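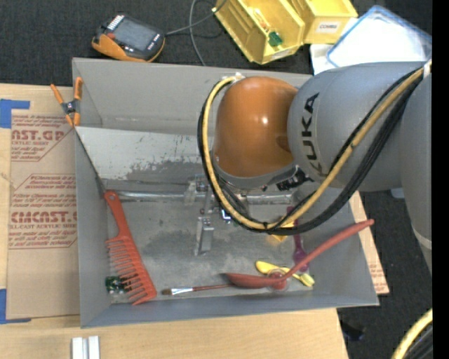

Climonby: The Board Game review

20th March
By Imogen Crabtree

Filed under: Tabletop, Fantasy, Reviews

Search reviews, guides and more

I should say up front that I'm the kind of person who read all the Climonby novels in one feverish October and then went straight back to the first one, so when Trenow announced a board game set during the Salt Regency I'd pre-ordered it before I'd finished reading the announcement. I've now played it 12 times, with people who love the books and people who couldn't tell you a Tidewitch from a teapot, and I have a lot of feelings about it.

The setup is simple enough. You each play one of the claimants to the drowned throne, and you're trying to win over the river houses before the old queen wakes up. Every turn you play a card, move a barge and then either make a promise or break one. Promises are the good bit! They're little folded slips you write on with a pencil, and you tuck them under another player's board, and they can hold you to it whenever they like. In our second game my friend Roscoe promised me safe passage through the Eel Gate, forgot he'd done it, and then had to sit there and watch me sail my whole fleet past his capital (he's still mad about it, and I'm still very happy).

If you know the books, you'll get an extra kick out of the claimants. Vessany can't lie, so all her promises have to be read aloud, and that sounds like a terrible handicap until you realize everyone believes her and will trade her practically anything. Old Marrick gets stronger every time somebody betrays him, so of course everybody tiptoes around him for the first half of the game. Whoever designed these two has clearly read the books as many times as I have. I'm less sold on the Glass Prince. He's the most frightening person in the whole series, he's killed half the characters I care about, and in the game he mostly collects tolls. Tolls! He's a tax office with cheekbones.

There are 200 event cards, and the writing on them is lovely, with lots of small jokes and a few lines that made me gasp (there's one about the lamplighter that I won't spoil). Some of them do give away the ending of the third book, though, and there's no warning on the box. Katia was halfway through that one when she drew the wedding card, and she put it face down and went to make coffee for a while. If you've got readers in your group who haven't caught up, go through the deck first and pull anything with a black border.

The rulebook is a mess, I'm afraid. The section on floods sends you to a page that sends you back to the section on floods, and we played our first three games with barges moving twice as far as they should. It's a better game with the right rules, by the way, much tenser. With 2 players it's pretty flat, there just aren't enough people to betray, and I'd leave it on the shelf unless you've got at least four.

It costs $40, and for that I think it's a steal, Glass Prince and all. I've already got my fingers crossed for an expansion with the northern houses in it. Trenow, please, I'm begging you, give me the Heron Sisters.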